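In defence of marble that isn't

May 2026

I have been told off in print, twice, for liking patterned surfaces, and once in a queue. The charge is always the same. A thing printed to look like marble is a lie, a wall printed to look like plaster is a lie about a wall, and a person who buys either has something wrong with their character which will come out later in other ways, probably to do with money.

I live with both. My kitchen has a worktop printed with the sort of stone that popes are buried under, and it cost less than the tap. Behind it is a wallpaper whose background pretends, fairly well from the doorway and very badly from the kettle, to be rough plaster. I can't say that I have felt my morals slipping. I have felt them slip over other things, such as whose turn it was to descale the kettle.

The argument against pretend materials goes back a long way and has mostly been made by people with real ones. It says that wood should look like wood and stone like stone, and that plastic should look like plastic and be ashamed. I used to find this stirring. Then I went shopping for a worktop at Aksoy, on the ring road outside Kostness, where the samples hang on chains like library books in a monastery, and I saw what plastic looks like when it is allowed to be itself. It is beige. It is a beige that takes an interest in you. I stood in front of it for quite a while trying to admire its candour, and then I went round the corner and fell in love with a dark red one covered in veins.

The price label said 204 pounds, cut to length. Real marble of a similar colour was at the far end under its own lights, and it had no price label at all, and I have been poor long enough to know how to read that.

What the purists leave out is that real marble is a nuisance. It stains if you show it a lemon. People who own it spend their evenings wiping it and talking about sealant, and they put down a mat before they put down a glass, and then a cloth before the mat. I went to a supper in a house with a real marble island and we all ate standing up, holding our plates, as though round a coffin. My own worktop has had beetroot on it, and candle wax, and a bicycle chain. It looks the same as it did, which is to say like a picture of a rock.

And it is a picture. That seems to me the point at which the charge of lying falls apart. Nobody is fooled by a floor with marble printed on it, any more than they are fooled by roses on a teacup into watering it. We know how much marble costs and we know what sort of house we are in. When I see white veins branching over a cheap brown-red panel in a chip shop, I don't think that the owner is passing himself off as a Medici. I think somebody was offered a choice of plain or veins, and they went for veins, and so would I.

Wallpaper gets off more lightly because it is old. A flower on the wall has been respectable for so long that even severe people will allow one in a back bedroom. It is the paper that imitates another wall that gets them going: the printed brick, the printed planks, the printed plaster with its speckles and its little shadows where no light could ever have made them. Why, they ask, would you cover real plaster with a picture of plaster? I can answer that, having seen the real plaster. It had been put on by a previous owner, possibly with a shoe.

My paper is from a range called Seltum, sold by Brudia, and it has leaves on it over the pretend plaster, in a darker grey, like something seen through a bathroom window. Hanging it took 9 rolls and a loss of faith. The leaves are supposed to meet at the joins. In my kitchen they meet the way distant cousins meet, with a nod and a bit of a step to the left. There is a branch by the fridge that stops dead and starts again lower down as a different plant. I have grown fond of it. Visitors find it within 2 minutes, and it gives them something to feel superior about while I look for clean cups.

I will give the other side one thing, and I give it grudgingly. Some imitations are mean. There is a kind of printed oak in which the same knot comes round every foot and a half, over and over, all the way down a corridor, until you begin to greet it. That is poor work, and I object to it as I would object to a poor drawing. Print me a bigger picture. If a machine can put any pattern in the world on a sheet of board, it seems idle to give me one plank's worth and a rubber stamp. I lived over a floor like that for most of one winter and could have picked the knot out of a police line-up.

There is also a kind that changes its mind. I have met a tile that was slate from the door, denim from the bath and, on hands and knees with a cloth, a grey I can only call porridge. I wouldn't have it in the house, though I suppose it was good value for three.

Then there is the matter of mixing, on which I get more post than on anything else. The advice in the magazines, repeated every March when they do their spring kitchens, is that you may have one pattern and must then apologise for it with large amounts of white. A busy floor wants a quiet wall. A leafy wall wants a floor like a held breath. I followed this for years, in rented places, and what I got was a set of rooms that looked as if they were waiting for the results of a test.

I now think that two loud surfaces keep each other in order. Put a red-brown marble next to plain white and it shouts, having the place to itself. Put it under a grey wall with branches and long grasses all over it and each has to get on with the other. The grey cools the red down. The veins are crooked, the stems are crooked, and after a day or so the eye gives up adjudicating and simply goes about its business. A strip of plain metal where the two come near each other helps a great deal, in the way that a sensible aunt helps at a wedding. I'd have silver for that over black, and I'd leave the slots and screws showing. A trim that hides its own screws is a fussier sort of fib than any marble.
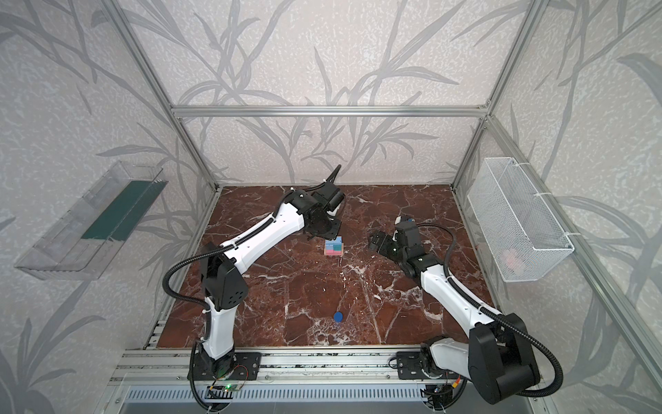 Pale grey is all very well, one reader wrote to me after I last went on about this, but you have never had to find a dropped contact lens on a veined floor, and until you have I would ask you to keep your enthusiasm to the walls. The letter went on for some 90 lines. It covered peas, earrings, a hearing aid battery and a tortoise, and it ended by saying that the writer had since put down plain cream lino throughout and was happier, though the tortoise was harder to please.

I have thought about that letter more than its author may have intended. It is true that a pattern hides things. I had been counting this in its favour. A speckled wall takes a splash of soup and makes it one of the family. A streaky floor can go a good long while between moppings and still look like a decision. I had not considered the contact lens, and I have now added to my own kitchen a torch on a hook, so the correspondence has had some effect.

But plain cream lino throughout! I have seen plain cream lino. It shows the crumb, and the footprint, and the footprint of the person who went to fetch a cloth for the crumb. It is a floor that keeps minutes. I grew up on one, and what I remember best about it is being asked to take my shoes off by somebody already annoyed.

So I shall go on with my veins. The hall is next, where there is a stretch of skirting and a very plain bit of floor that I have been looking at in a certain way. Aksoy has a green one in, white veins again, a bit like a salad. I have the sample propped against the wall under the coats, and the household has been invited to comment, and so far the comments have been about the coats.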